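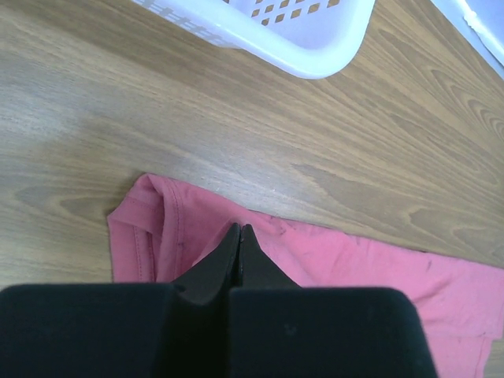 The Narnville laundry basket, white with a whisper of lavender

Hi, and welcome to the Toslow page for the basket we get asked about more than anything else in the shop! I'm Natalia, I run the laundry side of things (pegs, airers, baskets, the good brushes), and I've had a Narnville on the go at my own place since June of last year, so you're getting this from someone who uses the thing and doesn't only pack it into boxes.

First up, the colour. We list it as white because that's what the maker calls it, but there's a faint lavender tint to it, and you'll notice it most when it's sitting on something warm like a timber table. I love it. If you want a stark hospital white to match your machine, have a look at the Dimholm instead, or ring us and I'll tell you what's on the shelf.

It's plastic, with rows of small rectangular holes through the sides so your clothes can breathe a bit between the line and the drawer. The rim is thick and smoothly curved. I used to have a basket with a skinny moulded edge and it pulled threads out of every jumper I owned, and I haven't had that drama once with this one. You can plonk it straight on the table too and it won't leave a mark on the finish. I've slid mine up and down our dining table for more than a year now, loaded with towels, wet togs, the lot.

The bits people ask for

Width: 52 cm
Depth: 51 cm (yes, nearly square, and yes, it still goes through a normal doorway on your hip)
Colour: white, faint lavender tint
Holes: small rectangles, in rows
Lid: no, and it doesn't take one
Stacks: yes, up to 6 high when empty
Cleaning: warm soapy water and a cloth, keep bleach away from it

Sizes are the maker's own and I've put a tape over mine to check.

What I do with it, if you're interested

Right, I'm a table folder. My mum folded on the bed and my sister folds standing at the line (show-off), but I bring the basket in, pop it at the far end of the dining table and work on the bare timber in front of it. You want a bit of elbow room for a T-shirt. Give it a shake, lay it down, and smooth it out from the middle with a flat hand before you fold anything. Old soft cotton is the worst for bunching up. The more a tee's been through the wash, the floppier it gets, and then the sleeves go wherever they please.

For a crew neck I start at the collar. Get the ribbing sitting in a nice curve, then bring the side and the sleeve over together and lay them across the body. If you've got a big puffy lump in the middle after that, there's air or a crease caught underneath, so lift the sleeve side, give it a little tug and put it down again. Then the other side, then hem up to the neck, and you're done. Don't press the fold hard with your hand, it only gives you a line across the chest.
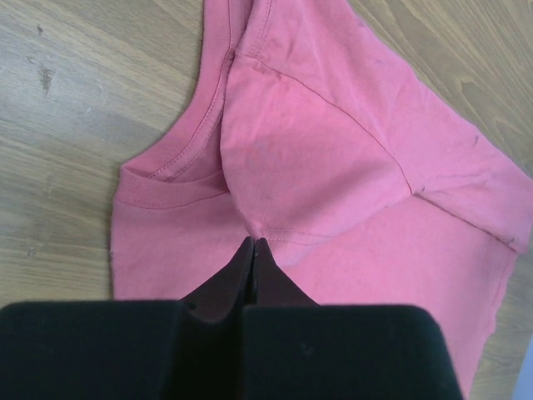 Crew-neck tee in washed-out pink cotton, sleeve side folded over the body.

I sort as I go, by the way. Everyday tees in one pile, anything that needs the iron over the back of a chair, odd socks back in the basket to think about what they've done. When the piles are finished they go back in the basket in drawer order and I do one lap of the house. The nearly square shape is brilliant for this, you can get two piles of tees side by side without the corners flopping.

A couple of gripes, to be fair

It's a big basket. If you're in a flat with a tiny laundry, measure the spot first! And the holes do let small things poke through, mostly bra straps and the ties off the kids' trackies. I've learned to put those on top.

Ezequiel in the warehouse reckons it should have come with softer handles. I don't mind them, but he's carried a lot more of these than I have, so I'll pass that along.

From customers

"Bought one for the caravan and went back for two more for the house. The tint is prettier than I expected." Tonantzin Barrera

"Good solid basket. Bit wide for my shelf but that's my shelf's fault. Arrived quickly and well wrapped." Hermenegildo Sandoval

"Doesn't snag. That was all I wanted." Nicanor Jaramillo

Stock and delivery

We've got 550 coming in on the next shipment and the website will let you order ahead. Baskets go out nested if you buy more than one, and we wrap the rims so they don't scuff each other on the truck. If yours turns up with a crack, send me a photo and I'll get another one out to you, no need to post the first one back. Change-of-mind returns are fine too as long as it hasn't been used.

Any other questions, give the shop a bell and ask for Natalia. I'm usually out the back but someone will yell.

Want first dibs on new stock? Pop your email in to join the Toslow newsletter. You can unsubscribe at any time.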